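Home Courses Tournaments Agronomy Careers Contact

Assistant Superintendent, Championship Setup

Hamer Golf Club is hiring an assistant superintendent to take charge of daily course setup and green speed records on the Farah Course. The position is full time and year-round. It reports to the course superintendent, Sigrun Sæther.

The Farah Course is a par-71 layout with bentgrass greens and fescue surrounds. It hosts the Perico Invitational, a 72-hole professional stroke play event held each July with a field of 104 players. The club also operates the shorter Canov Course, which has its own crew and is outside the scope of this position.

Setup work on the Farah Course follows a written plan. Each green is divided into sectors, and hole locations are rotated so that no sector is cut twice within a seven-day period. Outside tournament week, the assistant superintendent selects the locations and logs them before play. During tournament week, locations are set by the tour's rules staff, and the assistant superintendent supplies slope readings, speed readings and firmness readings for every green.

Speed is measured with a stimpmeter on a fixed test area on each green, three rolls in each direction. Firmness is measured at five points per green. Soil moisture is read on a grid and hand watering is assigned from those readings. The candidate will be expected to take these measurements personally and to train seasonal staff to take them the same way.

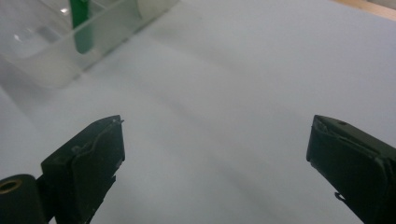 Duties

- Cut holes and set tee markers on 18 holes, finished ahead of the first group.
- Record green speed, firmness and moisture each morning and enter the data by 11:00 a.m.
- Maintain the hole location log and sector maps, including revisions after any regrading.
- Check mower bench settings and reel-to-bedknife contact with the equipment manager.
- Schedule rolling, topdressing and brushing on greens in agreement with the superintendent.
- Mark penalty areas, ground under repair and drop zones before club and tour events.
- Supervise a setup crew of six, and a larger crew during tournament week.
- Repair and fill bunkers after heavy rain. Sand depth is probed and recorded.

Required

- Two-year degree or certificate in turfgrass management, or equivalent field experience.
- Three seasons on a golf course maintenance crew, at least one of them with responsibility for greens.
- Working knowledge of the Rules of Golf as they apply to course marking.
- State pesticide applicator license, or the ability to obtain one within six months of hire.
- Valid driver's license.
- Ability to lift 50 pounds and to work outdoors in heat, cold and rain.

Preferred

- Experience at a professional or national amateur event.
- Familiarity with spreadsheet software and handheld data loggers.
- Spanish at a conversational level.

Hours and pay

The regular shift starts at 5:00 a.m. from April through October and at 7:00 a.m. in the remaining months. Weekend duty rotates. No vacation is granted in the two weeks before the Invitational or during the event itself.

Base pay is $1,110 per week. A tournament bonus of $775 is paid after the final round to staff who have worked the full event week. The club contributes to medical and dental coverage from the first day of the month after hire. Work boots are reimbursed up to $300 per year. Uniforms, rain gear and a meal on each shift are provided. Playing privileges apply on both courses after 3:00 p.m., subject to the tee sheet.

How to apply

Send a resume, two references from golf maintenance supervisors and a one-page account of a setup or green speed problem you have handled, with the readings you took. Address applications to Sigrun Sæther, Maintenance Office, Hamer Golf Club. Selected candidates will be asked to walk four holes with the superintendent and propose a hole location on each green. The position stays open until filled.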